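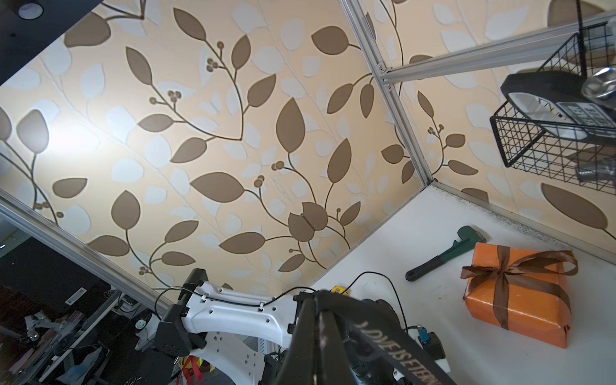 Paste notebook, November 2018

Picking up from where the last entry stopped, which was me swearing at batch 641 and going home.

641 is the wheat starch paste that was supposed to be the good one. Same flour merchant, same pot, same spoon, same idiot stirring. I cooked it slowly, let it cool under a plate, and pushed it through the sieve the next morning. It went through the sieve like gravel through a sock. The test strip I hung with it came off the board when I shut the door. I wouldn't say I slammed it.

Solveig Rønning looked at the pot and asked if I had soaked the starch first. I had soaked it. She asked for how long. I said "a while," and she wrote that down on the lid in pencil, with the quotation marks. The lid is now part of the record.

So, for the record proper: soak overnight, pour off the water, add fresh, then cook. The old card over the sink says "soak well," which was written by somebody who already knew what it meant and saw no reason to share.

The redo (batch with no number yet, the sheet is under something) behaved much better. Heat kept low, stirring the whole time, and I mean the whole time. It goes from milk to glue in the time it takes to look for your glasses. When it turned translucent and started to drag on the spoon I gave it another 19 minutes by the kitchen timer, which is longer than I have ever had the patience for. Cooled, sieved, sieved again. Thinned with a brush, a bit of water at a time. It ended up like heavy cream, which is what all the books say and what I have never before managed to produce.

Hung a strip of the Tamano lining paper with it on the primed board. Relaxed the paper for a few minutes first, folded paste to paste. It slid nicely, and I could lift a corner and put it back without tearing anything. By the afternoon it had pulled flat. The bubble near the bottom is still there, but the bubble is mine, I put my thumb there.

Same paper with the ready-mixed Custar, for comparison: easier in every way and I resent it. Comes out of the tub smooth, stays wet longer, smells like a new shower curtain. The trouble is getting it off again. I dampened a strip I put up back in March and it let go in little sulky crumbs, and took the face of the paper with it. The wheat strip from the same day came away in one piece with a wet sponge and some waiting. That is the whole argument for cooking your own, and I should copy it out large for the next time I'm standing at the stove wondering about my life.

Sundqvist job. They want the front hall lined and then hung with their own rolls, and they want it to be removable "in case we go off it." Having seen the rolls, I think this is wise. The plaster by the stairs is sound but thirsty. I put a wet finger on it and the mark was gone before I could point at it. It needs size, two thin coats, and I will not be talked into one thick one again. The one thick one is how we got the shiny patch in the dining room that nothing will stick to, including my explanations.

Mr. Sundqvist asked if his rolls could go straight on top of the existing paper. I said they could, in the sense that I could also go to work in my bathrobe. The old seams would show through, the old paste would wake up when it got damp, and the lot would come down together some night when the heat was on. He went off to think it over.

Brushes. The wide Ollier is shedding. I picked hairs out of the last strip with tweezers for longer than the hanging took. Soaking it may help, the ferrule looks as if it has dried out and let go. If it goes on like this it can retire to size and primer, where a hair more or less won't hurt. Whoever left it standing on its bristles in the jar: there is a nail. It has a nail of its own. The nail has the word BRUSH next to it.

Sanding block: 2000 grit is no use whatever for knocking back lining paper, in case anyone else is tempted by the box on the shelf. It polishes the lumps. I spent nearly an hour making a very elegant lump. Use the coarse stuff and a light hand.

Odds and ends before I forget:

Methyl cellulose in the wheat paste, a small share of it, for more slip. Solveig swears by it for patterned papers, where you need time to nudge the match along at the seam. Haven't tried it on lining. Will try it on the next strip and change nothing else, which I realize is the part I'm bad at.

Paste in the fridge lasted until the fourth day and then went thin and smelled of feet. Label it. It looks exactly like the yogurt and there has been an incident.

Seam roller left a track on the soft paper. Try going over it through a scrap of silicone release, or just with the flat of the hand and less ambition.

Still don't know why 641 was quite that bad. A short soak makes it lumpy, fine, but it shouldn't make it weak as well. Possible that I scorched the bottom and stirred it in. There was a brown bit. I've kept a jar of it at the back of the shelf to look at again when it has either dried out or grown something.

2 comments | Share this entry

Workshop notebook - please ask before copying | Contact | Back to top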